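Chapter 3
When Leaders Speak at Ground-Breakings

If you have ever stood in a muddy field waiting for somebody important to pick up a shovel, you already know a good deal about the subject of this chapter. The road or the bridge is the reason everyone has come, and yet the speech that goes with it tends to wander off toward whatever is on the voters' minds that week. We will spend the next few sections wandering along with it (and enjoying ourselves, I hope!).

Let's begin with a small case. One October morning in Pludisstead, Mayor Lorena Toledo opened a footbridge across to Sullside in front of a crowd of around 400 people. Her prepared remarks ran to 1050 words, and the bridge itself came up in only two paragraphs of them. The rest went to the coming council election, to the closing of the Stekine mill, and to a warm tribute to the town's nurses. Her opponent, Nahuel Aravena, complained that public money had paid for a campaign rally. The mayor's office answered that a mayor may surely thank her neighbors wherever she happens to find them.

Who was right? Students have argued both sides with me for 17 years, and I still change my mind from one class to the next. Before you settle on an answer, it will help to know what election rules usually say about official events, and how local reporters decide which line of a long speech goes at the top of the story. Section 3.1 takes up the rules, and Section 3.2 follows a reporter from the Iturra paper through her afternoon at the bridge.
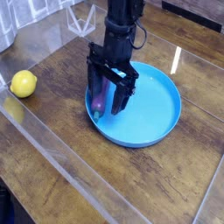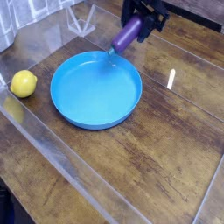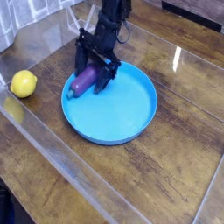 Figure 3.1. A black gripper and purple and blue objects, three views.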